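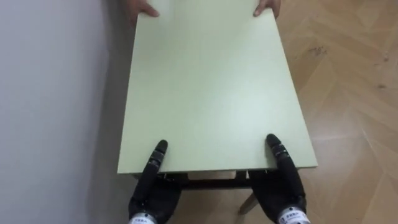
4. Moving your files and settings to the new computer

Trokow copies your documents, mail and preferences from an old computer to a new one over your home network. It does not copy programs. Install those from their original discs or downloads once the transfer is done.

Before you start

Both computers need Trokow 3 or later and must be on the same network. The new computer needs at least 832 MB of free space on top of the size of the files being moved. Close your mail program on both machines.

Caution: Do not let either computer go to sleep during a transfer. Plug laptops into the wall.

4.1 Connecting the two computers

1. On the old computer, open Trokow and choose Send from this computer. A six-digit code appears.

2. On the new computer, choose Receive and type in the code. The code expires after ten minutes. If it does, click New Code.

3. Check that the name shown on the new computer matches the old one, then click Connect.

Note: If the computers cannot find each other, open port 1188 in the firewall on both and try again. Trirton routers block this port unless you change it under Local Traffic.
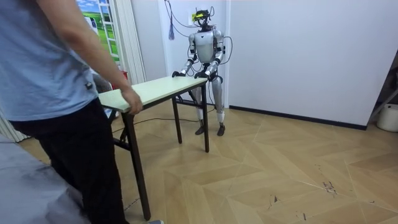
4.2 Choosing what to move

1. Tick the folders you want. Folders in grey belong to another user account and can't be selected.

2. Under Mail, pick the format your new program reads. For Bako Mail, choose Single Archive. Mailboxes with more than 1,000 messages are split into parts and joined again at the other end.

3. Click Check Names. File names longer than 163 characters are listed in red. Shorten them on the old computer, or tick Shorten for me.

4. Click Start Transfer.

Caution: Cancelling partway leaves the copied files on the new computer. Delete the folder called Tarport Incoming before you start over.

4.3 After the transfer

Restart the new computer and open a few documents from each folder. Keep the old computer as it is until you have checked your mail. The transfer log is saved in your home folder as a text file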